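Chore robots still not ready for the back room, testers say

13 September 2025

Sorting bottles into trays. Dull work, and still hard for a machine – that's the short version of results out from Jinside, which has been trying two-armed robots on shop-floor and household chores since May.

The tests run in simulation first. One task is plain tray sorting, with a blue tray and a dark one side by side and two arms that have to stay out of each others way. 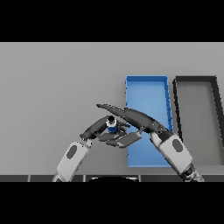
Jinside ran the chore 200 times and counted 167 as good. Sounds fine until you ask a store manager. A person on a stock shift doesn't get to fumble that many, and there's no one standing by to hit reset.

Coltance, which runs 50 small grocery and hardware shops, says it will wait. It wants to see a full shift on a real floor, crushed boxes and bad lighting included. No date for that yet.

Hands remain the sore spot. Picking a smooth round thing up off a tray floor takes a good grip at the right end, and small errors add up fast. The software is improving teh quickest, Jinside says – hardware less so.
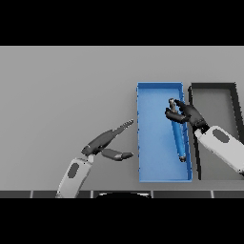 What about the home?

Further off. Laundry and dishes were both dropped from this round. Arruda, a cleaning firm, plans to try 4 machines on hotel linen carts next year, price not given.

Related items
Arruda puts off linen cart trial
Flista opens second parts warehouse
Coltance to keep staffed checkouts
Self-scan lanes: what shoppers told us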